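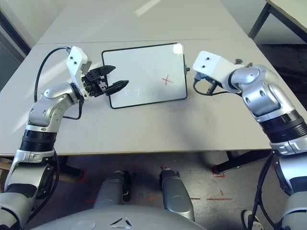 Handout 4: Notes to go with the open day at Jostdale

Bring this sheet back to class. We'll use your answers in the March session on two-arm work.

What we came for

Sandrine Ferrand's group let us stand right next to the robot while it worked at a whiteboard lying flat on a table - much closer than I had dared hope! It has two arms, and only one of them had fingers on the day. The other stopped at the wrist mount. That makes it a great case for us, as so much of this course takes two matching hands for granted.

Terms to know

End effector: whatever sits at the end of the arm. A two-finger gripper is one kind.
Parallel gripper: the fingers slide toward each other and stay lined up.
Workspace: every point the arm can reach. For two arms, draw both and shade the overlap. 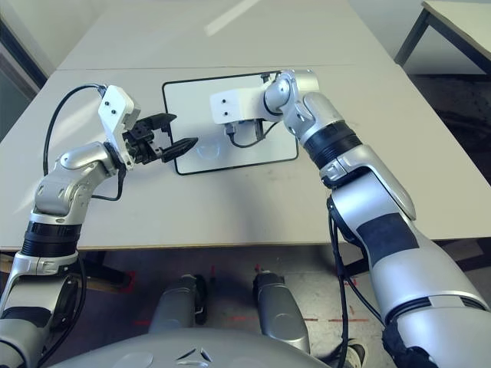

The overlap is where the fun starts. Two arms over one small board have to share the space, and each one needs to know where the other's elbow is, as well as its wrist. Look at the cables too. A loop that is too short pulls at the wrist, and one that is too long can snag.

To do before class

1. Sketch the robot from above and shade the shared workspace.
2. Name two jobs an arm without fingers could still do at the board.
3. Read the Carré chapter, 14 pages - it's a good one!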